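I've come to think that anyone who wants to build a robot helper should start with the laundry, and I say so after 147 evenings in a shared workshop, most of them happy ones!
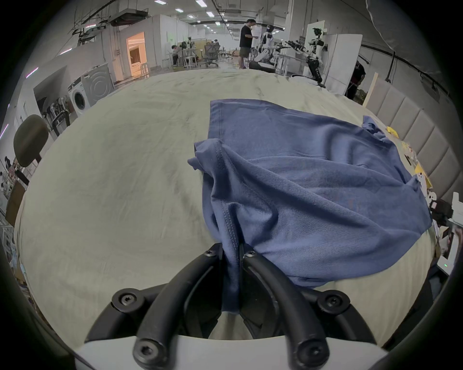
Patience is what the hobby undervalues. My friend Ok-hee keeps urging me toward bigger motors, bless her, but cloth doesn't care how strong you are. Two curved fingers pinching up a fold of blue T-shirt have taught me more than my old arm did (and that one cost me $328).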